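**Can any robot pick up toys and sort them back into the right bins yet?**

Posted by tidyhall in Home Automation

We have two kids and one living room. Every evening there is a layer of small stuff on the couch, the rug and the ottoman: puzzle pieces, play food, pegs, lids from who knows what. I spend close to half an hour putting it back where it goes, and I'd like to hand that off.

I already have a Fostero robot vacuum. It does fine on a bare floor, but it either pushes the toys around or gets stuck on them, so I end up doing the pickup first anyway. I've seen ads for the Yeoman, the one on wheels with a single arm, and the videos show it putting blocks in a basket. The price is well over what I paid for my first car.

What I want to know is:

- Can anything sold today pick up mixed toys from a soft surface, not only a hard floor?
- Can it sort them, or does it only dump everything in one bin?
- Is it worth waiting a year or 2?

I don't need it to be fast. It can run all night if it's quiet.

---

**mopbucket_ray**

No. Buy a big basket and make the kids do it. I have had three robot vacuums and each one has eaten a sock. I would not let one near a puzzle.

---

**gearlash**

Short version: picking up is partly there, sorting is partly there, and doing both in a real living room without help is not there yet.

I work in maintenance at a packaging plant, and we have had two Stinell arms on the line since June. They move the same carton from the same spot to the same pallet, all shift long. They're very good at it. If a carton comes down the line with one flap open, the arm stops and a light comes on and I walk over. That is with one kind of object, good lighting and a fence around the whole thing. Your ottoman is a much harder job than my pallet.

I also helped out with a trial my brother-in-law was running on a Hisov home arm, the tabletop kind. We kept a log. Out of 308 tries at picking up toys, it got almost 100 on the first go. Blocks went well. Anything thin and flat went badly, and so did anything that rolled.

The reasons are pretty ordinary:

1. **Soft surfaces move.** When the fingers press down, the cushion sinks and the toy shifts. On a hard table you can close the fingers right at the surface and get away with it.
2. **Shapes are all different.** A round tub on its side wants a wide, gentle grip. A peg wants a pinch. Most home units have one kind of hand and it has to do for everything.
3. **Things lean on each other.** Pull one out of a pile and the next one falls somewhere new, so the machine has to look again after every pick.

Flat-sided pieces are the friendliest of the lot. A chunky puzzle letter standing on edge gives two parallel faces to squeeze, and rubber on the fingers takes care of most of the slipping.
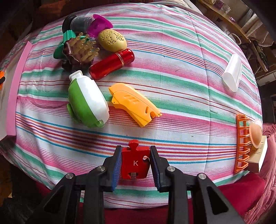
The sorting half is better than people think. Software can usually tell a puzzle piece from a toy ladder if it gets a clear look. It has more trouble knowing where *you* want things. Is a loose lid trash, or does it go with a cup that's under the couch? You'd have to teach it your bins, and then teach it again after every birthday.

As for the Yeoman, I haven't used one. Look for a video with no cuts in it, on carpet or upholstery, and check whether the company says a person can take over remotely. Some home robots get help that way, and you may not want that in your living room.

If it were me, I'd wait. In the meantime, a play mat with a drawstring gets you most of the way for the price of a pizza -- pull the string and it's all in one bag. The sorting can go till the weekend.

---

**tidyhall**

Thanks, gearlash. The log numbers were what I was after. I'd have been fine with 8 misses a night, but not two out of three. Getting the drawstring mat and leaving the thread open in case a Yeoman owner comes by.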